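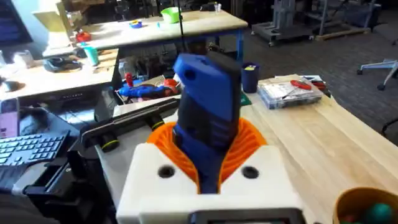

April, evening

Stayed late in the workshop again, mostly for screws. The day got away from me before that. The Belent order came at last, two weeks after they said it would, and the invoice had the old Drolesis address on it, so I spent part of the morning on the phone getting it changed. They want it in writing. I sent the email before lunch and have heard nothing back.

Lunch was soup at the desk. Rain until three.

The afternoon went to going over fasteners. I had 19 on my list to check and got through 13. The rest are in places I can't get at without taking covers off, and I didn't feel like starting that after four. I used the blue electric screwdriver for most of it and finished by hand. I set the clutch low this time. Last month I stripped a head by being in a hurry and lost an evening drilling it out.

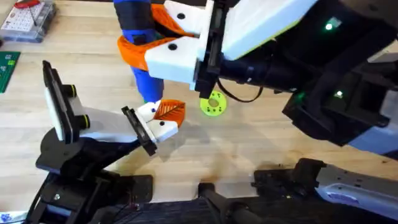 The light wooden table, with the blue one upright over it.

I should buy a second set of bits. The Kaneko set at the hardware store is decent but I only ever use two sizes out of it, and those are the two that wear out. I could order singles. I wrote it on the list under coffee filters and tape.

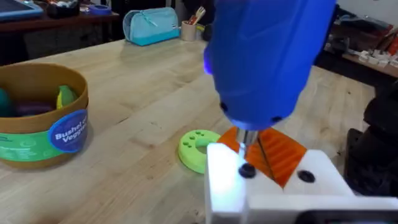

The other thing on the list is sorting the small parts. I have been saying so all winter. Screws of three lengths live in the same tub, and I end up tipping them out on the bench every time and picking through them under the lamp. I found some old yogurt cups at home that would do, and I'll bring them in if I remember. They are by the front door now, in a bag.

Called home at six to say I'd be late. Ate the second half of the sandwich from yesterday, a little dry. 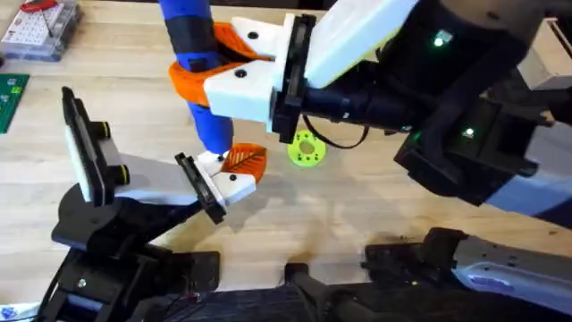

The Mument drawings still need to be looked at. I printed them and got as far as the second sheet, where one hole spacing doesn't match the parts list. I marked it in pencil and will ask tomorrow. My wrist is sore from the hand tightening, the right one, same spot as before.

Locked up at 2145 and drove home with the window down. Alarm set for 700. Take the yogurt cups.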